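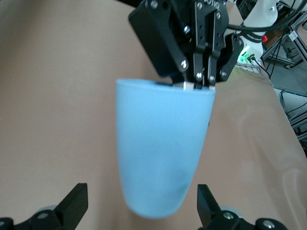
The Blue Cup

My aunt left me the house in Uletlow and everything in it, and what was in it was mostly cups.

I'd figured on a weekend. I brought 26 flattened boxes, two rolls of tape and a bag of those salty crackers from the gas station, and I stood in the kitchen in July with every window open and thought, okay, cups first, cups are easy. You wrap them, you stack them, you write CUPS on the side. I was done with the top shelf by noon and feeling pretty smug about it.

Then I got to the blue one.

It was plastic. Light blue, no shine to it, wider at the top than the bottom, the kind of thing you'd get for a kid who breaks things. I was the kid who broke things. Everybody else at that table drank out of the good Teixeira china, with the gold line around the rim, and I got the blue cup, every summer until I was much too old for it. I used to turn it upside down on the tablecloth when I was mad. My aunt would just turn it back over and fill it up again, and keep on talking to whoever she was talking to.

So I sat down on the floor with it. You know how that goes – you pick up one thing and there's your whole afternoon.

The plan was that the china would go to the dealer in Honemari, who had offered me 400 for the set over the phone without seeing it, and the rest would go to the thrift store. I had a list and everything. The blue cup wasn't on the list. I put it in the thrift box, and I took it out. I put it in with the china, wrapped in a page of the Bisik Courier, which made me laugh, and then I took it out of there too and had some water from it. The water tasted like the faucet in that kitchen has always tasted, a little like pennies.

Around four the neighbor came by to ask if I was keeping the porch swing. She was 58 when I was in grade school, I remember because there was a cake, so you can do the math on her now. She looked at the boxes and she looked at me on the linoleum.

"Is that the one you threw at the mailman?" she said.

"I threw it near the mailman."

"He ducked."

I told her she could have the swing. She sat down on a box marked PANS and ate most of my crackers, and told me my aunt had used that cup to scoop birdseed all last winter and rinsed it out every single night and put it back on the shelf, second from the left. I hadn't known that. I'd gone straight past the bird feeder on my way in.

After she went home I taped up the rest of the china and carried it out to the car. The feeder was empty. I found the seed in the pantry behind the flour, half a bag, rolled down and held with a clothespin, and I filled the blue cup to the top and went out in my socks.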